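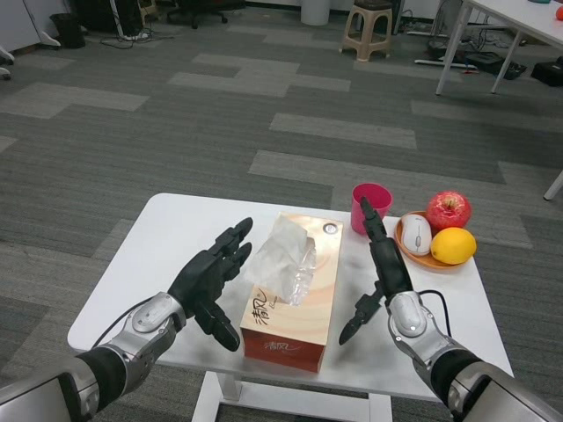 Sorka two-arm tabletop setup – what to budget for

By Lorne McIntyre, May

I get asked about this one a lot, so let me help you plan! You're paying for two arms and two multi-fingered hands, and Dresora quotes the hands separately (they're nearly half the bill). Allow 18 weeks for delivery. Get a small table too, plus everyday stuff to practice on – tissues, a plastic cup, a plate, an apple. Mine came from the supermarket.

Last updated: Wednesday

Contact Farnus Equipment | Back to top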